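Folding trial moves into its second stage at Brargate

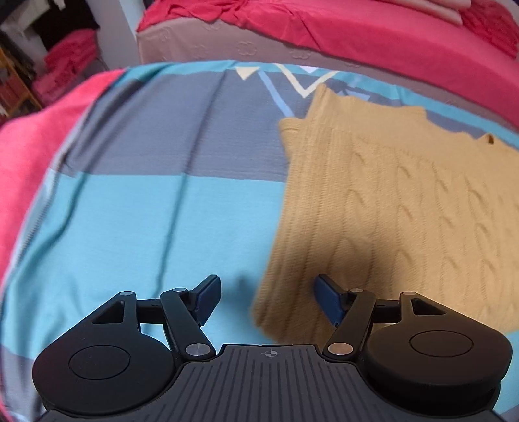 A folded cable-knit sweater and the two-fingered gripper.

Stodeck's knitwear folding trial at the Brargate returns site enters its second stage on October 7, 2024. Staff have been recording folds with hand-held grippers since August, and 700 of them are now in the training set. Heavy knits are still the slowest.

Folders on both shifts will move to checking and repairs as the arms take over plain jumpers. Pay grades stay the same. The 2 repair benches are being moved nearer the windows, as people asked.

Amparo Gallardo is keeping the list for repair training. Give her your name and shift before the benches move.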